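Yellow, and why I've stopped being scared of it

I've been meaning to write about paint for ages, and now that the spare room is finally on my list I've got no excuse left. Specifically I want to write about yellow, and even more specifically about the deep, mustardy, slightly grubby sort of yellow that people gasp at on a paint card and then put back.

I grew up in a house where every wall was magnolia. My parents weren't dull people at all (there was a purple car for a while!) but walls were walls and they came in magnolia, and when I got my first flat I did the same thing without even thinking. It was only when my friend Jessie Urquhart moved up to Trurden and painted her whole hallway the colour of English mustard that I saw what I'd been missing. You come in from a wet street in the late afternoon and it's like walking into a lamp. I stood there with my coat on grinning at a wall.

So I've become a bit of a bore on the subject. I read up on ochre, which is just about the oldest paint there is, earth with iron in it, dug up and ground down and smeared on caves. I love that! People have been putting this colour on walls for longer than they've been putting up walls. And because it's an earth colour it has brown in it, and the brown is the thing that makes it easy to live with. A clean lemon yellow can be quite bossy by breakfast time. Add some mud and it calms down and starts getting on with the furniture.

Which brings me to wood. I'd always assumed you had to choose between a strong wall and a strong floor, and I was wrong about that. Mustard loves brown. It loves reddish browns especially, and it's lovely with those faded pinky, mauvish ones too, the kind of floor you'd normally try to hide under a rug.
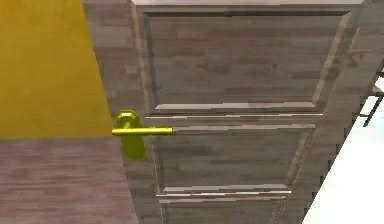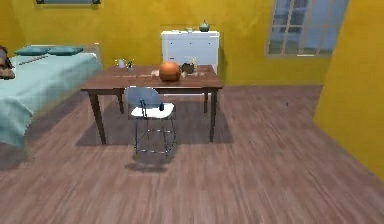 Mustard walls and a wood-look floor, in both.

Anyway, the spare room. It faces north, it's small, and the light in there is the colour of dishwater for most of the year. The usual advice is to paint a room like that white to brighten it up, and I did that six years ago, and what I got was a grey room. White needs light to bounce about and there just isn't any. A warm dark colour seems to bring its own.

I bought 2 tester pots to begin with, because I know what I'm like. One was called Manero, a proper deep mustard with a bit of green lurking in it, and the other was Chisholm, which is browner and softer and looks a lot like the inside of a good crumpet. I painted big squares of each on lining paper and moved them round the room for a whole August, sticking them behind the bed, next to the window, over the radiator. Do this, please! Paint straight on the wall gets muddled up with the old colour next to it and you can't judge a thing. On paper you can carry it about and hold it against the curtains.

Manero was gorgeous at noon and a bit swampy by teatime. Chisholm was the other way round, rather flat in the morning and then absolutely glorious from about the moment I put the lamp on. It's a room for sleeping in, so evening won.

A few practical bits, seeing as people asked last time. Yellow covers badly, even the dark ones, so plan on an extra coat. I'm using a mid-toned undercoat, as white underneath seems to shine through and turn it custardy. Go flat and chalky if your walls are old and lumpy like mine, because any sheen will show up every bump the plasterer left behind. Do the ceiling too if you're feeling brave. I'm going to! A white ceiling over a mustard wall makes a hard line right where you'd like things to go soft, and my ceiling's low enough as it is.

The woodwork I'm still dithering over. Jessie says paint the skirting the same as the walls and be done with it, and she's usually right, but I've got my eye on a dusty brown from Rirnance that would make the whole thing feel like an old library. I've got a pot of it drying on a bit of card on the windowsill at the moment and I keep going in to look at it. If any of you have lived with brown skirting boards, tell me how they are with dust, because I've got a dog who sheds and a very old hoover.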